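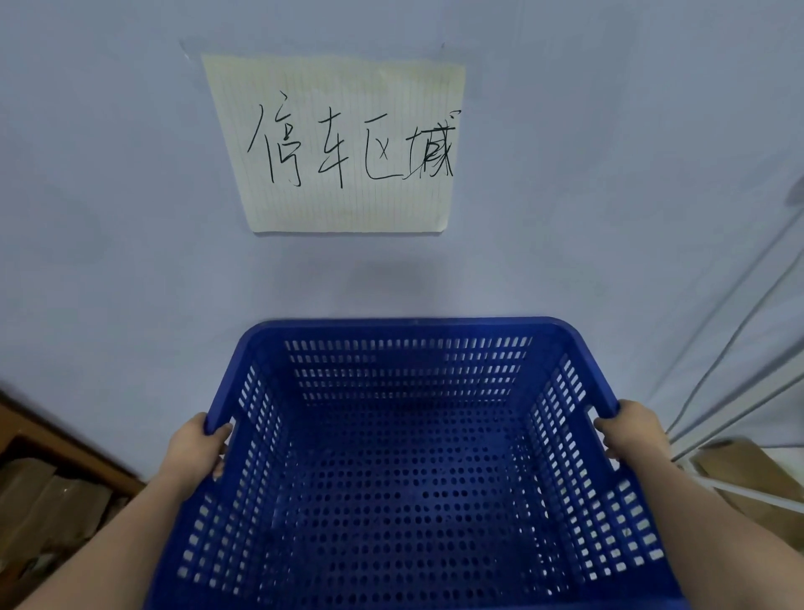

Unit 6. Temporary and Informal Signs in Shared Workspaces

6.1 Scope

This unit covers signs that are made on site, by hand or on an office printer, and put up without going through a sign shop. Permanent wayfinding was covered in Unit 4 and regulatory safety signs in Unit 5. Neither set of rules applies cleanly here. Informal signs have no standard size, no approved typeface and usually no owner, yet in most buildings they outnumber the permanent ones.

The survey used throughout this unit was carried out at the Durbridge site, a mixed building with storage, light assembly and offices on three floors. It recorded 2,094 signs of all kinds. Of these, 721 were classed as informal. Students should have the survey tables open while reading sections 6.3 and 6.4.

6.2 Terms

Carrier: the material the message is written or printed on. Paper, card, tape, whiteboard and bare wall are all carriers.

Message: the words or symbols. A message can be a name (Parking Area, Returns), an instruction (Keep Shut) or a notice (Out of Order).

Zone: the floor, shelf or wall space that the message applies to. The zone is often unmarked, and the reader has to work out its limits from the position of the sign.

Lapse: the point at which the message stops being true. A sign may stay up long after it has lapsed.

Note that "parking area" in this unit does not refer only to road vehicles. The term, and its equivalents in other languages (Chinese 停车区域, for instance), also turns up on signs for carts, pallet trucks and bicycles. The sign itself seldom says which.

6.3 Carriers

Lined notebook paper is the weakest common carrier. It is thin, it creases easily, and the ruled lines compete with thin pen strokes when read from a distance. It is also the carrier most likely to be at hand, so it can't be ignored in any realistic study. Plain copier paper is a little heavier and gives a cleaner background. Card stock holds its shape but needs stronger fixing.

Yellowing of paper has several causes: light, adhesive, handling and the acid content of the sheet. Age cannot be read from color alone. In the lab exercise, do not enter an estimated age unless a date is written on the sheet.

Torn edges matter mainly at the fixing points. A sheet torn from a bound pad has an uneven edge before it is ever put up, and should not be scored as damaged for that reason.

Laminated sheets were the longest lasting informal carrier at Durbridge, but they also showed the highest share of lapsed messages. The Plondura inspection form, used in 6.6, scores condition and accuracy separately for this reason.

6.4 Legibility

Reading distance depends on character height, stroke width, contrast and viewing angle. For handwritten signs, stroke width is usually the limiting factor. Large characters written with a thin pen can be harder to read from across a room than smaller ones written with a broad marker.

Writing systems differ in how much they suffer. Latin capitals have few strokes and stay readable when faint. Chinese characters with many strokes need more height for the same distance, but the message takes fewer characters. A four-character label may fit on one line where the English version needs two. Vietnamese adds tone and vowel marks, which are the first things lost with a blunt marker. The storage bay labeled Thân in the survey was entered by three of the recorders as Than, and the entries had to be merged by hand.

Contrast with the wall is a separate matter from contrast on the sheet. Off-white paper on a pale wall can be readable up close and still fail to be noticed. A dark border of at least 10 mm is enough to correct this in most interiors.

6.5 Placement and zone

The usual fault in placement is a missing zone limit. A label on a wall at eye height names an area but doesn't show where it ends. Readers tend to assume the zone is directly below the sign and about as wide as the items already there. As items build up, the zone grows.

Three remedies are in general use:

Floor tape along the limit of the zone.
Arrows on the sign, pointing to both ends.
A second sign at the far end with the same wording.

Floor tape gave the best results in the follow-up at Durbridge, where 91 zones were taped in November and checked again in spring. Arrows worked well on shelving and poorly on open floor. Repeated signs worked only when both were replaced at the same time.

6.6 Inspection method

The Plondura form has one line per sign. Record the carrier, message type, language or languages, fixing method, condition (1 to 5) and accuracy (true, lapsed, unknown). Use "unknown" freely. Of the informal signs in the survey, a large group could not be checked because no one on the floor knew what they referred to.

The Vasura form is older and combines condition and accuracy in one score. Its archive holds 822 entries from earlier surveys. These can be used for carrier and language counts but not for lapse rates - the two scores can't be separated after the fact.

6.7 Exercise

Choose one corridor or room with at least ten informal signs. Complete a Plondura form for each. Draw a floor sketch showing the assumed zone of every area label, then ask two regular users of the space to draw the same zones without seeing yours. Submit all three sketches with the forms.

Reading for Unit 7: survey tables 9 to 14, and the notes on replacement cycles.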